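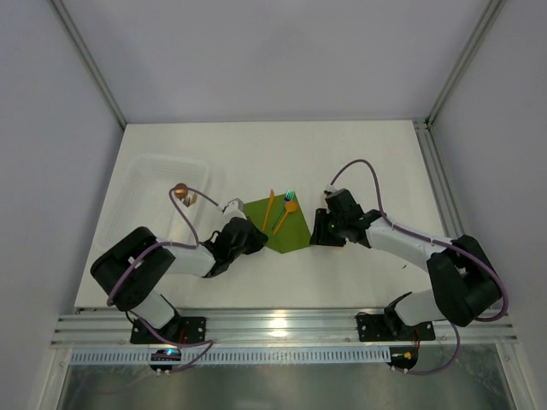 Section 3. Laying a Place Setting on the Napkin

The Cellier table set is made for small tables and for trays, where a full place mat is too large. All pieces of one setting lie on one cloth napkin, so the napkin must be opened and flat before you begin. You can mix colors as you like. An orange knife on the left, a teal fork and an orange spoon on the right of it look well together on the green cloth, and the other cutlery can wait in the basket at the left side of the table. The cloth may also lie a little turned, with one corner toward the guest.

Before you start

Wash all new pieces by hand in warm water and dry them with a soft towel. Wash the napkin alone the first 2 times, because the green color can bleed.

Setting the place

1. Put the basket on the left side of the table, with the long side going away from you. If you are left-handed, put it on the right.

2. Open the napkin and smooth it with the flat hand from the middle to the corners. Folds from the package go away with a warm iron.

3. Lay the knife first, on the left part of the cloth. The tip may reach past the cloth a little.

4. Lay the fork next to the knife, with the tines away from the guest.

5. Lay the spoon last, in the same direction as the fork.

Note: In the older Nostgate edition the spoon is 14 cm long and can look short next to the fork. This is not a fault.

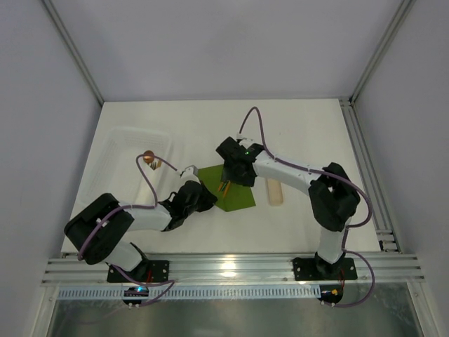
Clearing the place

6. Take the pieces away in the opposite order – spoon, fork, knife – and put them back in the basket with the handles down.

7. Shake the napkin over the sink and fold it in half.

Caution: Do not put wet cutlery in the basket. Water stays at the bottom and leaves marks on metal pieces.

Caution: Knives are not suitable for children under 3 years.

For a table of 8 guests, fill the basket two times. Spare napkins in green can be ordered from Kárason, Altport, under the name on the care label.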